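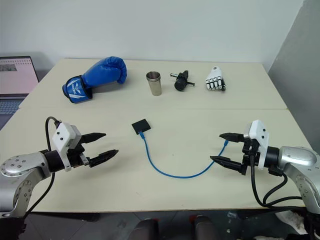 Roster import drops recruits with two listed high schools

January 2023
Posted by Pirkero support desk

Status: resolved, one follow-up open

Reported: The Narnotstead football recruiting board shows 2,429 player records after the nightly import. The source file from Polton has 55 more. No error in the import log. Missing players still appear in the Polton export when searched by last name.

Environment: Pirkero import tool, scheduled job, CSV input, Chauvin stats feed enabled.

Step 1. Reran the import by hand with the same file. Same count.

Step 2. Turned off the Chauvin feed and reran. Same count, so the feed is ruled out.

Step 3. Compared missing rows to the source. Every one has 2 schools in the school field, separated by a semicolon. These are transfers, mostly juniors and seniors.

Cause: The school lookup reads the whole field as one name, finds no match, and skips the row. Skipped rows are only logged at debug level.

Fix: Set "split multiple schools" to on and choose "last listed" as current school. Cleared the cache and reran. All rows loaded. Commitment status and 40-yard times match the source on the 5 records checked.

Open: Log skipped rows as warnings by default. Planned for the March release.

Contact support | Copyright Pirkero | Back to top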